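Drucken | Artikel per E-Mail versenden

Meinung

Die Faltfläche ist das unterschätzte Werkzeug der Wäschepflege

Von Theano Stergiou
6. Oktober 2025

Über Falttechniken wird viel geschrieben, über die Unterlage fast nie. Die gängigen Anleitungen behandeln Dritteln, Rollen und Hochkantstellen in allen Varianten und setzen dabei stillschweigend voraus, dass irgendwo eine brauchbare Fläche vorhanden ist. In den meisten Haushalten ist das ein Bett. Ein Bett gibt nach, die Bezugskante verschwindet in der Decke, und der Stoff verschiebt sich bei jedem Umschlag um ein bis zwei Zentimeter. Für Handtücher ist das tolerierbar. Für schwere Köperware ist es das nicht.

Ich plädiere deshalb für eine fest zugewiesene Faltfläche: eben, hart, matt, hell und frei von allem anderen. Matt, damit keine Reflexe die Nahtkanten überlagern. Hell, damit sich dunkler Stoff abzeichnet und Fusseln auffallen, bevor sie im Stapel landen. 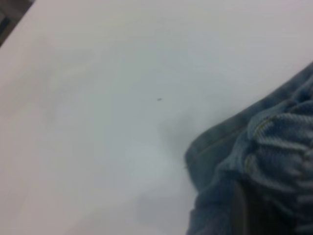
Der übliche Einwand lautet, eine solche Fläche koste Platz. Das stimmt. Wer in einer kleinen Wohnung lebt, wird keinen Tisch allein für Hosen aufstellen. Die Zuweisung muss allerdings nur zeitlich gelten. Ein Esstisch, der vor dem Falten vollständig abgeräumt und trocken abgewischt wird, erfüllt die Anforderung. Ein Esstisch, auf dem Post, Ladekabel und eine Obstschale zur Seite geschoben werden, erfüllt sie nicht. Die Restfläche ist dann fast immer kürzer als ein Hosenbein, und man faltet in der Luft vor.

Jeans sind der geeignete Prüffall. Der Stoff ist steif genug, um eine Falte zu halten, und dick genug, um jeden Fehler zu addieren. Liegen die beiden Beine beim ersten Zusammenlegen nicht deckungsgleich, wächst der Versatz mit jeder weiteren Lage. Am Ende entsteht ein Keil, der den Stapel kippen lässt. Mein Vorgehen: am Bund ausrichten, Seitennähte übereinander, Schrittspitze einschlagen, dann vom Saum her in Richtung Bund falten. Nach jedem Umschlag wird die Luft mit der flachen Hand nach außen gestrichen — auf einer Matratze ist dieser Schritt wirkungslos, weil der Gegendruck fehlt.

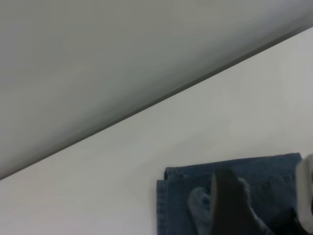
Gefaltete blaue Jeans auf weißer Fläche, links der umgeschlagene Saum mit Naht.

Zur Frage der Hilfsmittel. Faltbretter, etwa das Modell Flirard, liefern gleichmäßige Breiten, sind aber für Oberhemden und T-Shirts ausgelegt. Bei Denim arbeiten die Scharniere gegen das Material. Ich habe das Brett im Juli einen Monat lang benutzt und danach verschenkt. Auch die Auflage von Jarnus, 77 Zentimeter breit, überzeugt mich nur bedingt: Ihre Gummierung hält den Stoff dort fest, wo er beim Ausrichten gleiten soll. Eine glatte Platte ohne Zubehör leistet mehr.

Bleibt die Arbeitshöhe. Wer auf Betthöhe faltet, arbeitet mit gebeugtem Rücken und korrigiert folglich weniger. Auf Tischhöhe sieht man die Kanten fast von oben und erkennt einen Versatz, solange er sich mit einem Griff beheben lässt. Ich halte diesen Punkt für wichtiger als die gesamte Debatte um Rollen oder Stapeln, die sich ohnehin nach der Tiefe der Schublade entscheidet.

Artikel drucken | Per E-Mail empfehlen

Leserkommentare

Anju Bansal
Zustimmung bei der Höhe, Widerspruch beim Saum. Ich falte vom Bund her, dann liegt die dicke Stelle innen und der Stapel wird ebener.

Lotside
Bei uns ist es die Platte über der Waschmaschine. Hart und hell, leider zu schmal für lange Beine.

Theano Stergiou
@Anju Bansal: Bei Hosen mit breitem Bund mag das zutreffen. Ich werde es mit beiden Varianten im selben Stapel prüfen.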